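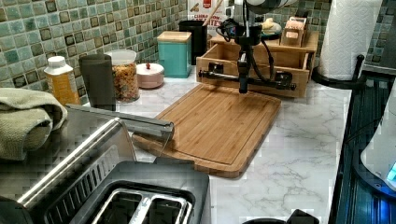
Gremmont kitchen group: minutes of the meeting, 2026-02-28

Present: teaching team, software, bench support. Apologies from the Achari side, who sent written comments (see item 3).

1. Minutes of the last meeting

Agreed as read. The action on spare gripper pads is carried over. The action on the pedal cable is closed — the new one is longer and everybody is much happier.

2. Progress on the kitchen tasks

A really good spell of work. We now have 131 accepted demonstrations out of the 300 planned for this phase, all by remote control using Zanelach. The operators say the latest version follows the hand far more closely at low speed, and it shows in the recordings: fewer little stops and less hunting about before a grasp. One operator got through a whole afternoon without having to reset the arm once, and the meeting wanted that written down!

The tap is still the hardest thing on the list. The lever is easy to nudge by accident on the way past, and operators disagree about which side to come in from. After a lively discussion we agreed to collect both approaches and label them, then compare. The wrist view is a great help, and operators asked for it to be made larger on their screen.

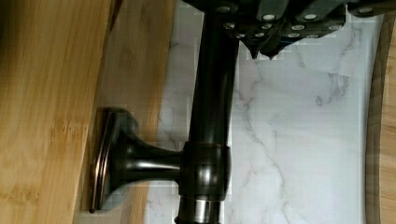
Wrist view at the tap, lever to the left.

Action: software to make the wrist view bigger and let operators swap it with the main view.

3. Comments from Achari

Achari would like the counter kept as full as an ordinary kitchen, with jars, packets and small appliances left out. The meeting was strongly in favour. It makes teaching slower, but what we learn from a crowded counter is worth having. They also asked for the objects to be moved between sessions. Bench support will keep a simple sheet of layouts so that we don't drift back to the same one each time.

There was a question over whether the toaster oven door should start open or closed. Both, with the starting state noted in the log before the operator takes over.
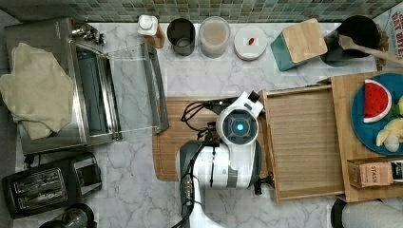 Arm over the counter, toaster oven door open.

4. Teaching by hand

Software showed hand guiding on the Groneo controller, where the teacher holds the arm and moves it through the task. Those who tried it were delighted. It feels natural within a minute or two, and newcomers could manage a simple pick and place without any training on the remote set.

Two worries were raised. The teacher's own arms get into the camera views, and it is tiring to hold a steady height over a long drawer movement. The view of the meeting was that hand guiding suits short moves and first attempts, and remote control stays the main method for now.

Action: teaching team to record the same drawer task both ways, with the same operator, and bring the results back.

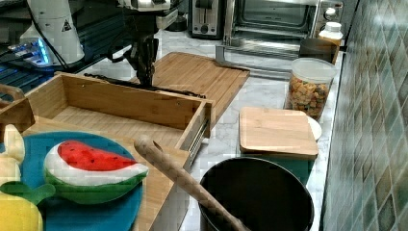
ITEM 5: DRAWER TASK

The wording of the task was too loose, so it now reads "take hold of the drawer at its edge, pull, let go, move clear". Operators should finish with the gripper well away from the wood. A demonstration that ends with the fingers still touching is to be marked incomplete, even if the drawer has moved.

It was suggested that failed tries be kept as well. Agreed — they go in a separate folder with a short note on what went wrong, and they do not count towards the 300.

6. Looking ahead

If the present pace holds, we would like to reach 2000 demonstrations across all tasks by October. Bench support asked for a second operator station before then. Costs to come to the next meeting.

7. Any other business

Please put the toy food back on its plate at the end of a session. Headset wipes are running low and will be reordered.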